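Gripper trials: tapered fingers on soft goods

The June round of gripper trials compared two finger sets on garments picked from upholstered surfaces. The Jovis set has wide parallel pads. The Ulov set tapers to a narrow tip and closes in a V. Both were run on the same arm with the same wrist camera and the Gromari controller, at 30 percent closing force.

Flat pads tend to slide over thin fabric unless a fold is already standing. The tapered tips start a fold themselves, but they load a small area, and ribbed trim stretches more than the panel next to it. Grasp points were therefore set on the trim where it meets the body of the garment.

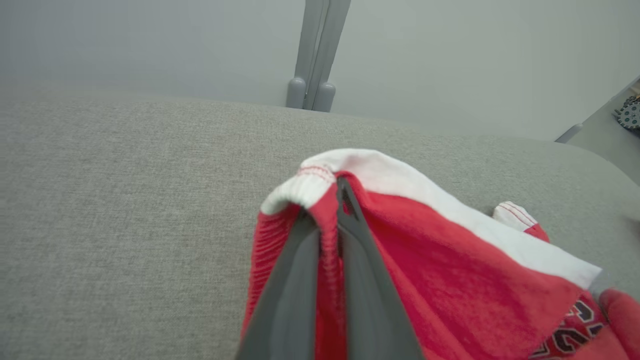
Tapered fingers closed on a red garment with white ribbed trim, wrist camera view.

Over 13 picks per set, the Jovis pads dropped the garment 4 times and the Ulov tips 2 times. All drops came during the lift - none in transfer. Cycle time did not differ enough to report.

Tiina Tikkanen is repeating the series at a lower closing force, with the approach angle held fixed. The Karppinen arm will be added once its tool flange adapter has been machined. Logs are on the shared drive under the controller name.

Contact the newsletter desk | Copyright Karppinen | Back to top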